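Plates first, laundry later: Malcombe trial asks what a machine can do in the kitchen

Tuesday, March 1, 2022

A robot that helps to clear the table after dinner is still some years away from the ordinary home, but a small team in Malcombe believes that one part of the work is now within reach. The team, which belongs to the engineering firm Eltley, has spent the winter teaching an arm with two fingers to pick up plates, cups and cutlery and to put them in another place without damage.

Yolanda Condori, who leads the work, told visitors last week that she does not like the word "butler". In her opinion it makes people expect too much. "A person who clears a table is doing many small jobs at the same time," she said. "We have taken one of these jobs and we try to do it well. When somebody asks me if it can also cook, I say please come back in ten years."

The plate was chosen as the first object for a simple reason. Almost every household has one, and almost every robot finds it difficult. It is flat and wide, and its rim is thin, so the fingers must come to the correct point and must close with the correct force. If they come too low, they push against the table. If they close too weakly, the plate turns in the grip.

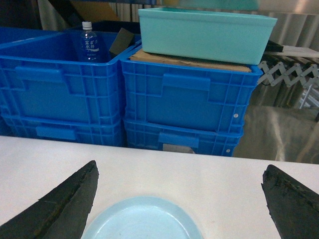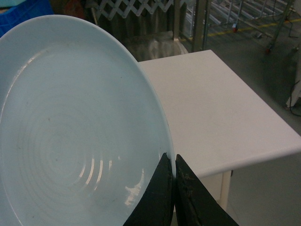 What the numbers say

Since July the team has recorded 3367 attempts with plates of different sizes. It counts an attempt as good only if the plate is lifted, carried and set down again with no chip and no help from a human hand. In the most recent series of 600 attempts, 90 per cent were good by this measure.

Cường Đào, who keeps the records, said that this figure should be read with care. All attempts were made in a workroom with steady light, and mostly with clean plates. Plates with sauce on them were tried on 2 days only, and the result was clearly worse. He did not want to give a figure for it before the test is repeated.

Speed is the other weak point. A person can take a plate from the table and put it on a pile almost without thinking. The arm stops before it closes its fingers, and it stops again before it lifts. The team has tried to make these pauses shorter, but the number of dropped plates went up, so for the moment the pauses stay.

A view from the canteen

The firm has also asked for advice from people who wash dishes for a living. Toàn Lục runs the kitchen of a staff canteen in Tustden and has visited the workroom several times. He was impressed by how gently the plates are put down, he said, but he would not yet change anything in his own kitchen.

"On a busy day the plates come back with spoons, paper and half a potato on them," he said. "They are in a pile and the pile is not straight. My people look at it once and they know where to put their hand. I would like to see the machine with my pile."

His colleague Yến Vi sees a use for it earlier than he does. She thinks that the last hour of the shift, when washed plates must be sorted and put on the shelves, would be a good place to begin. The plates are clean then, and there is no guest waiting. It is also the hour when backs and wrists are most tired. She would accept a slow machine for this work if it does not need a person standing next to it.

Whether it can work alone is still an open question. At present one member of the team is always in the room with a hand near the stop button. Condori said that this rule will not change during the spring.

Next steps

The team will now move to piles of plates, and after that to bowls, which are deeper and hide a part of the rim from the fingers. Folding of laundry, which was in the first plan, has been put aside. According to Condori, cloth changes its shape each time it is touched, and the team would need to start almost from the beginning.

A first test in the Tustden canteen is planned for July, outside serving hours. The canteen will lend its own plates for it, and Eltley has agreed to pay for those that get broken.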